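### 5.2 Stall events during tray loading

The fault reported in this section occurred in the Vasteleo configuration, in which the arm works over a compartmented cardboard tray on a shared table. Operators sit at the far side of the same table, within reach of the tray. The public side of the work area is marked by a retractable belt barrier. The gripper was wrapped in plastic film for the whole series to keep dust out of the finger joints.

A trial begins with the gripper held above the compartments (Figure 4a). The controller then lowers the hand, closes the fingers and checks motor current against a fixed limit. If the limit is passed before the fingers reach their target angle, the controller reads this as a successful grasp.
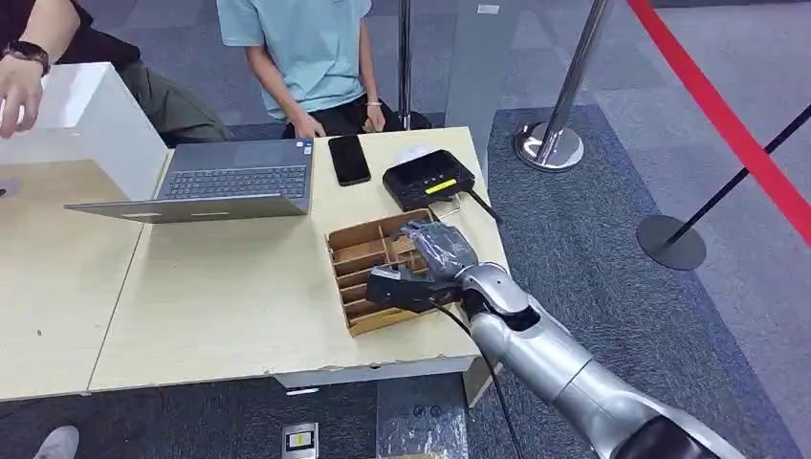 ### 5.3 Cause of the false grasp signal

Of the 204 trials logged, 14 ended with a grasp signal and no part in the hand. We first suspected the current sensor. Ostap Vasylenko replaced the sensor board and repeated the affected trials, and the fault came back with the same current profile.

The wrapping was the cause. After repeated closing, the film gathered in the finger joints and resisted the motors before contact was made. The extra load was enough to pass the limit. With the film removed, the false signal could not be reproduced on any compartment – including the corner ones, where the fault had been most frequent.

A second effect was more serious. On a false grasp, the controller moved on to the carry phase at normal speed, and the hand left the tray along a path that the operator did not expect. Figure 4b shows the gripper away from the tray, near the corner of the table, while the person in the light blue T-shirt holds a small object in both hands just above the tabletop. The planner treated the far side of the table as free space in this phase. No contact with an operator was recorded, but the logged clearance fell below the set minimum in 5 of the false grasps.

**Figure 4.** Work area with compartmented tray. (a) Gripper over the tray. (b) Gripper near the table corner. 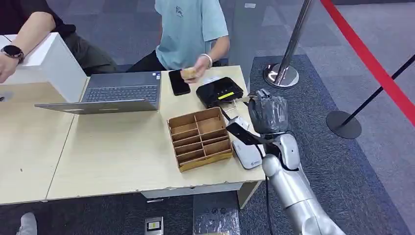
### 5.4 Changes made

I-hsuan Lai rewrote the grasp check so that current and finger angle must agree over 2 successive readings. If they do not, the arm stops in place and waits for a manual reset. Carry speed is now reduced whenever an operator is seated at the table, and the far side is entered in the planner as a blocked volume. The film has been replaced with a fitted sleeve that leaves the joints clear. The current limit itself was left unchanged.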